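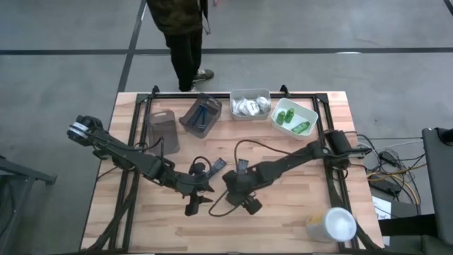
April, late, gone 11

Quick one before bed or I'll forget which way round it all was.

Gripper day. Finally. Gelex fingers on both arms this morning, Urelholm ones after lunch, same bins, same bench, same wrapped stuff and same green stuff. Heino wanted one of each, left and right, so we could watch them side by side. I said no, the arms aren't the same, the right one has always been a bit lazy at the elbow and we'd spend a week arguing over whether it was the fingers or the arm. He gave in once Mihret sided with me.

Gelex first. Pointy, stiff, lovely on anything with an edge. The dark blue things in the smoky bin, no bother, straight in and out. Green ones fine too except the long one, which rolls. The silvery bundles are where it goes wrong. They crackle and give and then the tip goes through the wrapping, or it shuts on a pinch of wrapper and the bundle hangs off it like a coat on a nail. Wrote down 90 tries before lunch. Didn't tot up the misses, can't face it, Jolanta can have the sheet.

Lunch was soup. Nana rang in the middle of it about the Susudard controller, they want it back or they want it paid for. Told her give me till the end of the month. She said that's what I said in March. True.

Changeover took ages. Four screws each wrist and one of them on the left chewed. Mihret got it out with the horrible orange screwdriver. Then had to redo the zero on both becuase the Urelholm ones stick out further, and I forgot to change it in the right arm's file, so first move it came down on the bench harder than I'd like. No mark on the wood. Small mark on me.

Urelholm. Softer at the tips, slower to close, and I wanted to hate them. They're good on the bundles. Really good. They sort of settle on and then lift. Rubbish at thin things though, kept pushing the blue bits flat against the bin wall and then closing on air. And the handover, left to right over the middle, was awful with both. Wrists get too close, little boards nearly kissing, and the loop of cable under the right one catches if you come in low. Needs tying back. I've written "TIE BACK" on my hand.

Tried the closing force at 330 on the Abdella scale, which is what their man suggested, then dropped it to 60 for the bundles and it was better straight away. No idea what the units are. Heino says nor do they.

Wrist camera view still washes out over the white bin. Lamps maybe. Moved the bin round at an angle, bit better, moved it back, worse, so angled it stays. Hiwot thinks we should just get a darker bin. Cheap. Sensible. Will do that.

Floor on the right of the bench is a disgrace, cables everywhere, I went over the same yellow one twice. Tomorrow, before anything gets switched on.

So where are we. If it was me paying: Urelholm on the left, Gelex on the right, and stop trying to make one pair do the lot. Which is what Heino said at 9 this morning and I'll have to tell him so. Ugh.

To do
ring Nana back re Susudard, be nice
new screws for left wrist
tie the cable!!
darker bin
2 spare sets of Urelholm tips, the soft bit was already looking scuffed by teatime
ask Jolanta if she can read my sevens

Feet hurt. Didn't ring Mum. Bed.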